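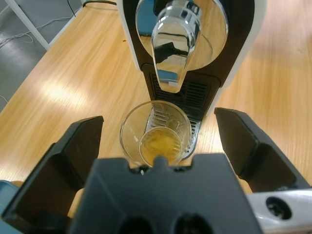 *Capsule machine, chrome spout, drip tray.*

I sold a fuzz pedal in August and have been replacing it ever since. The one I let go was a Grendar, an ugly little box with 2 knobs, one of which did nothing I could ever hear. I got 20 bucks for it and felt clever for an entire evening.

Then I tried to play the one decent riff I've written, and it sounded like a polite bee.

So I bought an Olatunji, which has more switches than my car. Lovely thing. Every setting sounds like somebody else's record, and most of them are records I don't own. 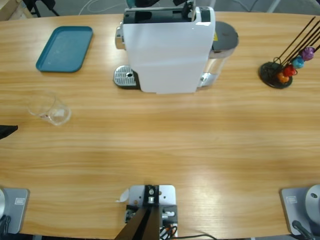
Rūta Lapiņa, who plays bass with me and has used the same cable since high school, suggested I just buy the Grendar back. I looked. There's one at the shop in Tustville, serial number 838, with my old strip of Velcro still on the bottom. They want 500 for it. The tag says "vintage, rare, great player's patina." The patina is soup.

I've offered them the Olatunji in trade and they're thinking it over. We play Rokatville at the end of the month, so if you're coming, expect either fuzz or the bee.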